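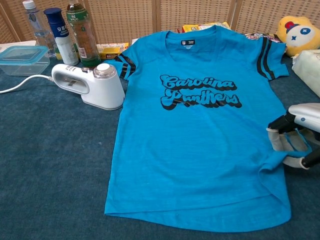 Figure 1. Blue Carolina Panthers T-shirt laid out on a carpeted surface.

Fan Tokens and Who Really Holds Them
Project report, Digital Economies seminar
Chiamaka Lawal and Kęstutis Paju
January 30, 2025

1. How we came to the topic

When we started this project we wanted to write about cryptocurrency in general, and our instructor very kindly let us go on believing that was possible for two whole weeks before suggesting we pick something smaller. We settled on fan tokens. These are digital coins that a sports club sells to its supporters, usually through an outside company, and holding them gives you small privileges: a vote on the song played after a goal, say, or a place in a drawing for seats. They can also be traded, and that is where the trouble (and most of our reading) began.

We looked at two platforms, Lurkero and Clarero. Both work with smaller clubs, and both keep a public record of every transfer, so two students with a laptop and a great deal of coffee could follow along without asking for special access.

2. What we did

We chose one token from each platform. On Lurkero it was the token of Parkov, a soccer club, and on Clarero it was the one issued by the Liepiņa basketball club. For each we pulled the 200 largest wallets and followed them over the season, writing down when they bought, when they sold, and whether they ever took part in a club vote. Kęstutis wrote the script that collected the transfers, and Chiamaka sorted the wallets into groups by hand, a job that took a good deal longer than either of us had planned.

We also sent a short survey to supporters through two fan message boards and got 50 usable answers. We know that is a small group, and the people who answer surveys about tokens are probably the people who already have feelings about tokens, so please read those results with some patience.

3. What we found

The Parkov token was held mostly by traders, as far as we could tell. Of the wallets we followed, only 5 had voted in every club poll, and many had never voted at all. Buying picked up sharply before big matches and dropped off afterward, whatever the score was. One poll, on the design of the captain's armband, was settled almost entirely by a single large wallet, and we did feel a little sorry for everyone else who had taken the trouble.

Liepiņa looked different. Clarero limits how much voting weight one wallet can have, and it makes new buyers wait before they can sell. Prices were duller to look at, but the same wallets kept coming back to vote, even on small matters like the halftime music.

In the survey, the most common reason given for buying was "to feel closer to the club." Several people added that they had forgotten their password since.

4. Problems we ran into

A wallet is not a person. One supporter may have several, and an exchange may hold coins for a great many people in one wallet. We removed the exchange wallets we could recognize, but we surely missed a few. Lurkero also changed its record format in March, and we had to collect part of the Parkov data a second time.

5. What we would do next

We would like to follow a club from the first day its token goes on sale, and to talk with supporters in person. Our script and the sorted wallet list are in the seminar's shared folder for any group that wants to carry on with this.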